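Briltow Home Builders Group
Minutes of the monthly meeting, October 21, 2019

The meeting opened with 14 members present. The minutes of the last meeting were approved with one correction: the cable order went to Kinnunen, not Nando.

1. Shop matters
The drill press is back in use. The dust hose still leaks at the second joint and will be taped until a new one is bought. Members are asked to label their bins. Unlabeled parts will go on the free shelf.

2. Money
It was agreed to spend $50 from the parts fund on connectors, cable straps and spare fuses. Receipts go in the tin by the door.

3. Kitchen arm (project Willora)
The arm is now set up over a kitchen counter at a member's house. Work so far has been with toy food -- banana, lemon and watermelon on a plate to the right, with a bowl in a tray beside the cutting board. Moving the banana to the bowl is the first task on the list.

The coiled cable at the wrist was discussed at length. Some members want it shortened. Others said it needs the slack when the wrist turns. Agreed to leave it alone until April and look for wear then. The straps along the lower part of the arm stay as they are.

A speed limit for use near people was proposed and carried, with 2 against. The person running the arm keeps a hand near the stop switch at all times. 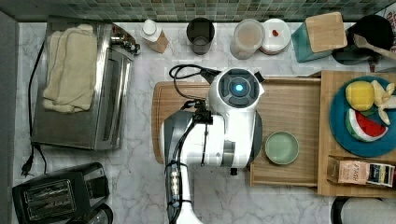

4. Garage door opener
No progress. The replacement board from Nando has not arrived. Carried over to the next meeting.

5. Other business
A request to borrow the soldering station over the holidays was approved -- it must come back with the tips cleaned.

The meeting closed after item 5. The next one will be in the same room.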